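Anyone used the handheld gripper kits for laundry folding? Worth the money?

pebblemoth
Posted in Home robotics > Kits and hire

I've been offered a pair of handheld grippers on a monthly plan from Clidura, £46 a month plus a deposit, and I'm dithering. I want to record myself folding clothes at home and use it to train the small two-armed robot I've been building since February. The sales page is lovely but says next to nothing about clothes - it's all cups and blocks. Are they any good on soft stuff? And is there a minimum term? I can't find one.

3 replies

oldkettle
Depends what you want it for. I had the Wirkine ones and sent them back. Too heavy for me.

tansy_and_twine
Minimum term is 2 months, it's hidden in the delivery terms (annoying, I know). I've had my pair a while now and I fold nearly every evening, so a few thoughts.

T-shirts and tea towels are easy. Knitwear is where you earn your supper! A ribbed edge is a good place to start because you can get a pad on either side of it and pinch, but sleeves roll up on themselves and you end up chasing them round the table. My first good batch was 23 folds and I threw away far more than that. Go slowly, keep both grippers where the cameras can see them, and don't yank.

Check your pads when the box comes, too. One of mine had a nick in it and they swapped it without any fuss, though I did have to email twice.

Spotty top on the kitchen table, just at the awkward bit with the ribbed band:

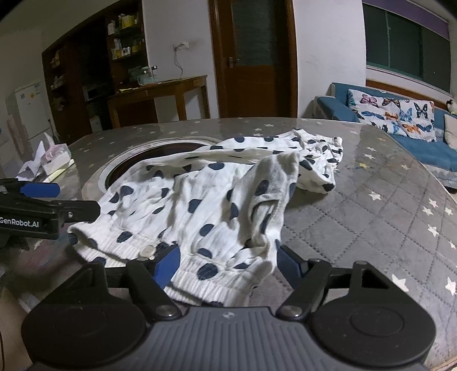 Things I'd ask before paying

Who pays the return postage, whether you keep your own recordings, and what a spare set of pads costs. I'd also ask if they'll do a week's trial. Bittencourt did when I rang them, but their waiting list was silly so I never took it up.

hasano_fan
Buying second-hand is cheaper if you're patient. I paid £346 for a Hasano pair with the charger missing - still waiting on the charger.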